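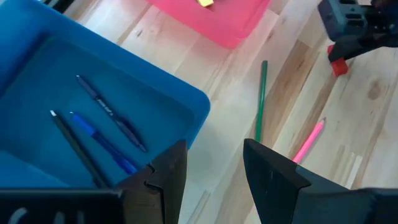
Figure 1 - Vue de la caméra de poignet, doigts ouverts, au-dessus de la table. Bac bleu à gauche, bac rose en haut, second préhenseur en haut à droite.

4. Mise en place et entretien de la cellule de tri à deux bras

Cette section concerne la cellule Pluruta installée sur table en bois, avec deux bras, une caméra par poignet et deux bacs. Elle suppose que les bras sont déjà boulonnés et raccordés (section 3). Pour le réglage des trajectoires, voir la section 6.

4.1 Avant de commencer

Matériel nécessaire :
- clé hexagonale de 2 mm (vis des doigts)
- chiffon sec non pelucheux
- ruban de masquage
- règle métallique
- feuille de relevé de la cellule

ATTENTION - Ne placez jamais la main entre les doigts d'un préhenseur sous tension, même si le bras est immobile. Une commande en attente peut refermer les doigts sans préavis.

ATTENTION - Les deux bras partagent la même zone de travail. L'arrêt d'un bras n'arrête pas l'autre. Utilisez toujours l'arrêt d'urgence commun, situé sur le coffret Cedent, avant d'intervenir sur la table.

4.2 Mise hors énergie

1. Ramenez les deux bras en position de repos depuis le pupitre.
2. Attendez que les deux voyants de mouvement soient éteints.
3. Enfoncez l'arrêt d'urgence commun.
4. Coupez l'interrupteur général du coffret et posez l'étiquette de consignation.
5. Soutenez l'avant-bras avec la main pendant le relâchement des freins, s'il faut le déplacer. Il descend lentement, mais il descend.

Note : la caméra de poignet reste alimentée par le port de l'ordinateur. Il est normal que l'image continue de s'afficher.

4.3 Préparation de la table

1. Retirez tous les objets et les deux bacs.
2. Essuyez le plateau avec le chiffon sec. N'utilisez ni solvant ni produit lustrant. Un plateau brillant renvoie l'éclairage dans les caméras et fausse la détection des bords.
3. Passez le doigt le long des joints entre les planches. Si un joint accroche, poncez légèrement dans le sens du fil.
4. Vérifiez le serrage des quatre pieds.

Le veinage et les nœuds du bois sont visibles par les caméras. Le logiciel les ignore à condition que l'image de référence ait été faite sur ce même plateau. Après un ponçage, ou si le plateau a été tourné, refaites l'image de référence (4.6). Un nœud sombre peut sinon être proposé comme point de prise, et le bras viendra pincer la table.

4.4 Mise en place des bacs

1. Posez le bac bleu du côté indiqué par la feuille de relevé. Il reçoit les instruments d'écriture.
2. Posez le bac rose. Il reçoit les blocs.
3. Laissez une bande de bois libre entre les deux bacs. Au moins 80 mm sont nécessaires pour le passage d'un doigt ouvert.
4. Marquez les angles de chaque bac sur le plateau avec le ruban de masquage, puis retirez le ruban une fois les coordonnées saisies. Le ruban laissé en place est détecté comme un objet.
5. Appuyez sur les bords de chaque bac. S'il bascule, changez-le.

Les bacs peuvent être posés de biais par rapport aux planches, l'orientation est mesurée par le logiciel. En revanche, un bac déplacé après la mesure doit être mesuré à nouveau, même pour un écart faible.

Note : n'échangez pas les couleurs sans modifier le fichier de consignes. Le tri se fait d'après la couleur de la paroi. Les parois du bac rose semblent translucides et sa teinte varie davantage selon l'éclairage ; en cas de doute, c'est lui qu'il faut contrôler en premier.

4.5 Contrôle des doigts

À faire lors de la mise en service, puis chaque mois, et après toute collision.

1. Cellule hors énergie, ouvrez les doigts à la main jusqu'en butée.
2. Regardez les pointes de face. Elles doivent être à la même hauteur. Un doigt plus bas que l'autre raye le plateau et pousse les crayons au lieu de les saisir.
3. Contrôlez les vis à la base de chaque doigt. Resserrez sans forcer, le filetage est pris dans le boîtier.
4. Essuyez les faces internes. La mine de crayon s'y dépose et réduit l'adhérence.
5. Refermez les doigts sur une feuille de papier. Elle doit résister à la traction sur toute la longueur des pointes. Si elle glisse d'un côté, reprenez l'étape 3.
6. Répétez l'opération sur le second préhenseur.

Les petites marques sur les boîtiers et les points clairs près des pointes sont sans effet sur le fonctionnement. Remplacez le doigt s'il présente une fissure ou s'il plie à la main. Les doigts se remplacent par paire, référence Kerslake 361.

4.6 Contrôle de la caméra de poignet

1. Remettez la cellule sous tension et placez le bras au-dessus de la table, doigts ouverts.
2. Affichez l'image en direct et comparez-la à la figure 1.
3. Les deux doigts doivent apparaître en bas de l'image, un de chaque côté, avec le bois visible entre les pointes. Si un seul doigt est visible, la caméra a tourné dans son support.
4. Desserrez le support, corrigez, resserrez. Recommencez l'étape 3.
5. Vérifiez que l'intérieur du bac bleu est lisible. Les stylos doivent se distinguer du fond, y compris les modèles foncés. Si le fond du bac et les stylos se confondent, augmentez l'éclairage avant de toucher à l'exposition.
6. Videz la table, laissez les bacs en place et enregistrez l'image de référence.

Il n'est pas nécessaire que les bacs soient entiers dans l'image. Le logiciel raccorde les vues des deux poignets ; un bac coupé sur l'une doit simplement être couvert par l'autre.

Note : le second préhenseur peut entrer dans le champ. Le logiciel le masque d'après la position de ses axes. Si son contour est proposé comme objet à saisir, le repère commun des deux bras est décalé et doit être refait (section 5).

4.7 Essai de tri

Effectuez cet essai à vitesse réduite, une main près de l'arrêt d'urgence.

1. Déposez sur la table quelques stylos, des crayons de couleur et deux blocs. Variez les orientations. Évitez de croiser les objets pour le premier essai.
2. Laissez au moins un crayon presque dans l'axe du bras et un autre en diagonale. Ce sont les deux cas où un défaut d'angle se voit le mieux.
3. Lancez le programme « essai_tri » avec la vitesse limitée par le pupitre.
4. Observez l'approche. Les pointes doivent descendre de part et d'autre du crayon, sans le toucher avant la fermeture.
5. Observez la dépose. L'objet doit être lâché sous le niveau du rebord du bac.
6. Contrôlez que les deux bras ne demandent pas le même bac en même temps. L'un des deux doit attendre.
7. À la fin, comptez les objets dans chaque bac et reportez le résultat sur la feuille de relevé.

L'essai est accepté lorsque 100 prises consécutives se font sans choc sur la table ni sur un bac. Une prise manquée puis reprise avec succès est admise, mais elle se note.

Les stylos déposés dans le bac bleu se rangent souvent dans le même sens, couchés côte à côte. C'est le comportement attendu. S'ils se chevauchent, videz le bac plus souvent ou réduisez la hauteur de dépose.

4.8 Défauts courants

Le bras saisit un crayon et le laisse échapper en chemin.
Nettoyez les faces internes des doigts (4.5), puis contrôlez la force de serrage. Les crayons ronds demandent plus de force que les blocs.

Le bras s'arrête au-dessus de l'objet sans descendre.
L'objet est trop près d'une paroi ou du second préhenseur. Écartez-le à la main, cellule arrêtée. Si le défaut revient avec un objet bien dégagé, refaites la mesure des bacs.

Un bloc est pincé par un coin et pivote.
La hauteur de prise est trop grande. Abaissez-la par petits pas.

Un doigt touche le rebord du bac à la dépose.
Le bac a bougé. Remettez-le en place et mesurez-le à nouveau. Ne corrigez pas ce défaut en décalant la trajectoire.

L'image se fige alors que le bras bouge.
Arrêtez la cellule. Le câble de la caméra est tendu ou abîmé au niveau du poignet. Laissez une boucle libre et fixez-la avec le collier Bremier fourni, sans l'écraser.

4.9 Relevé

Après chaque intervention, notez l'opération, le bras concerné et le nom de l'intervenant. Les feuilles remplies sont à remettre à Wakana Yagi. Pour toute modification du fichier de consignes, adressez-vous à Venla Kemppainen avant la remise en service.

Révision de la section : mars. Modifications : ajout du contrôle des pointes à la feuille de papier (4.5), nouvelle figure 1.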